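From: Florante Macapagal
To: Gretby allotments list
Date: 19/11/2023
Subject: Re: Leeks going rusty on the lower plots

Lutfa, thanks for this. I had the same trouble on plot 13 so I can answer most of it. I'm pasting your message in further down so that people who joined after October can follow.

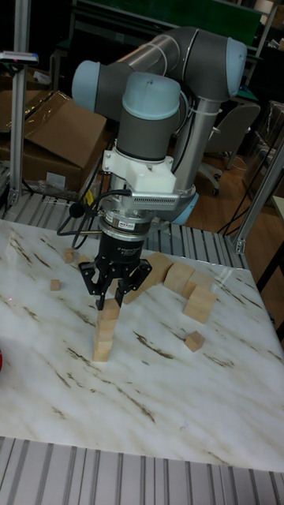
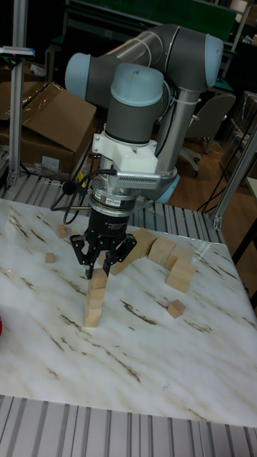 Lutfa Begum wrote:
> Has anyone else got orange spots all over their leeks? Mine were
> fine until the end of October and now every outer leaf has it. I
> have two rows, one of Fontes and one of Wumholm, and the Fontes
> row is much worse. I've been pulling the bad leaves off and
> putting them in the shared compost bay by the Desbridge gate.
> Should I stop doing that? And are they still safe to eat? I was
> planning to leave most of them in until February.

It's leek rust. It's a fungus and you can eat the leeks. Strip the outer leaves, wash what's left and cook as usual. The white part is normally clean even when the top looks terrible. We've had soup from ours twice this month and couldn't tell any difference.

On the varieties, I grew the same two and saw the same thing. Fontes got it first and got it badly. Wumholm had a few spots low down and then more or less stopped. I wouldn't read too much into one season. My Fontes were also planted closer together, 5 inches against 8 or so, and that whole end of the plot stays damp until lunchtime.

The compost bay is a harder question. Rust needs living leaves to keep going, so a properly hot heap should finish it off. Our bay isn't hot. It's mostly grass clippings and cardboard and it sits in the shade of the hedge. I'd rather we all bagged the worst leaves and took them home for the city yard waste cart. If you've already put some in, don't go digging them out, just throw a few forkfuls of something else on top.

Things I'm doing differently next year:

Spacing them wider, 9 inches in the row.
No chicken manure. I gave them two lots in July and I think all that soft growth made it worse.
Moving them up to the top bed where the onions aren't. Garlic and onions get the same rust, so following one with the other is asking for it.
Watering at the base with the can. The sprinkler is easier but it soaks the leaves every time.

As for leaving them in until February, it depends on the weather. Cold usually knocks the rust back and you get clean new growth from the middle. Mine did that two winters ago after a wet fall - I'd written them off and we were still eating them in March. If it stays mild I'd lift the worst row first and keep the better one in the ground. They freeze well if you slice them and spread them on a tray before bagging.

One more thing while I'm writing. Seed order. I have 118 dollars in so far and would like the rest of the lists by the end of the month. If you want Wumholm again, put it down now, they ran short last time and 2 people went without.

Also, whoever borrowed the long-handled edger from the shed, could it come back please.

Florante
Plot 13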